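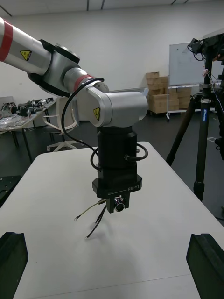 Gripper and camera trials: your questions

Which arm are the trials run on?
The silver one with the red bands. The flange at the end says RB-Y1, for anyone ordering bolts. Please order the right bolts.

Why is there a camera hanging above the gripper?
We test one thing at a time. The small camera hangs under the flange on its bracket for the viewing rounds, and the grippers get their turn in August.

Are those wires meant to dangle?
Not in the long run. Bare ends get taped before anyone powers up, and the one with the ring terminal is to be screwed down. Bayu Mangundap has strong views on this and will share them.

Which grippers are you comparing?
The Vollau and the Ototo. Vollau has the better grip on soft things, Ototo has the better manual. We had hoped for both in one box.

How many picks does each one get?
272 per object, 8 objects. Yes, somebody did ask whether 270 would do.

Did the Adebisi controller pass?
It ran 2,111 moves and then stopped to think. We are still waiting to hear what about. The Drustetti has been slower all along but has yet to sulk.

Can I move the tripod?
No. Moving it means calibrating again, and that takes around 13 minutes if you are Bayu and most of an afternoon if you aren't.

Can I send you my own gripper to try?
Yes, if it reaches us by 25th June with its cable and a drawing of the bolt pattern. A drawing on a napkin is fine - we've had worse.

Do I get it back?
Usually in the same number of pieces.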